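06/05/2021
Sistedus notebook, Wurton apartment, living room

Good session, and a much better one than I expected after the kitchen. I'll get it down while I remember it.

The plan from last time was to sort the loose stuff in the living room into things that go back to a cupboard, things that go out, and things that go into the craft box for Arkach. The kitchen took us a whole morning because every drawer turned into a debate. The living room has no drawers, and what a difference that makes! Everything is on top of something else, so you can see what you've got.

Sorting bin: the gray plastic one, the one with the rounded rim. I tried it on the floor first and hated it. Bending down for every item gets old fast, and Meirion kept walking into it. Moved it up to the edge of the bed and that was the single best change of the day. The rim comes to a comfortable height, you can look right in, and there's the whole bedspread beside it as a sorting surface. The bedspread is the white one with the pinkish-red flowers and gold leaves, and I was a bit worried that small things would vanish into the pattern. The clear packaging did. Colored foam shows up fine.

Order of work. I want to write this out properly for Rhodri, who has the bedroom at Gape next and asked how we'd go about it.

Start with tableware. Anything breakable goes in the bottom of the bin before anything else is near it. White bowl first, then cups. Cups on top of a bowl are fine, a bowl on top of cups is a squashed cup, and I have the squashed cup to prove it (last session, my fault).

Then packaging. Foam, tissue, inner bags.

Textiles last. I keep wanting to do the clothes first, they look like the biggest job and it would feel great to have them gone. Resist. Clothes are what you throw over everything else by accident.

Paper cups. I have grown very fond of the red ones. Gold on the inside, properly shiny, and a faint pattern printed on the outside that I hadn't noticed until I had one up in the window light. They're much too nice to be single-use and they hold their shape well. Things I learned:
- Pick up by the rim, on one side only. Squeezing the middle of the wall puts a dent in it that never quite comes out.
- Tip the opening toward you before it goes in the bin and look inside. Meirion found a raisin in one this morning, and a button in another.
- Don't nest them tight. Two stuck together cost more time than anything else on the table. A half turn while pulling works better than a straight tug.
- Red ones to the craft box. The gold lining is going to be wonderful for the lantern afternoon, cut into strips so the inside faces out.

Foam fruit nets. My favorite item, no contest. We have green and blue so far. They weigh nothing, they stretch over nearly anything, and they're a nuisance to store for exactly that reason, they spring open and climb out of whatever you put them in. Meirion's idea was to slide each one over a cup, and it's so good I'm annoyed I didn't think of it. The cup keeps the net open, the net pads the cup, and the pair goes in the bin as one piece. To try properly next time. Frayed ends: leave them. I trimmed one and it just started fraying further up, with green crumbs all over the bedspread. If an end is really bad, that net goes in the recycling query pile and not to Arkach.

Weights, for the Sistedus sheet:
Bin, empty: 770 g
Craft box contents at the end of the morning: 706 g
Recycling query pile: 201 g
The query pile is bulky and looks like much more than it is. Foam again.

Sofa. Not started, on purpose, see above. White clothes in a pile at the left end and the black thing over the backrest, all still to be gone through. The patterned cushion stays where it is. I did a trial fold of one shirt on the arm of the sofa and it was hopeless, too narrow. We'll fold on the bed once the bin is off it.

Flowers on top of the air conditioner: the red and gold artificial arrangement. Meirion voted to move it for dusting, and I'd leave it alone until the room is otherwise done. It's the cheeriest thing in there and goes so well with the cups that I'm now tempted to use both for the lantern display. Petals need a soft brush, a dry one. There's one in the blue kit bag at Gape, Rhodri please bring it.

Paintings: nothing to do, no touching. Wrote "dust top edge?" on the sheet and then crossed it out, it isn't our job. I do love the middle one with the golden tree and the orange sails, though. Every time I looked up from the bin I found something else in it.

Light. Curtains open makes a real difference for telling tissue from plastic film. With them drawn I put two bits of film in the paper pile and only caught it later. The dark blue ones soak up a lot of what there is.

Problems:
The bin slides. A bedspread is a slippery thing to stand plastic on, and every firm push moves it closer to the edge. I ended up holding it with my knee, which is not a method. Try a folded towel underneath.
Labels came off the craft box again. Tape only, no more of the sticky dots.
We ran out of steam at the end and I put three items in the wrong pile in a row. Stop earlier, take tea, come back.

What I'd keep: one person at the bin, one fetching. We swapped every so often and it was the smoothest sorting we've done together. The fetcher calls out what's coming, the bin person only has to say yes, no or query. We got silly with it toward the end (Meirion announcing every fruit net like a boxing match) and it still went faster than the kitchen.

For next time:
Towel for under the bin
Soft brush from Gape
A box of six dividers if Wurton has them in the storeroom, to stop cups rolling
Cup and net pairs, test with both colors
Then the sofa, starting from the left end

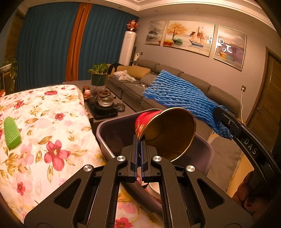 Also check with Arkach how many lanterns they want before we cut anything. If it's a small number I'd like to keep the best of the red cups whole, and Meirion wants one for pencils.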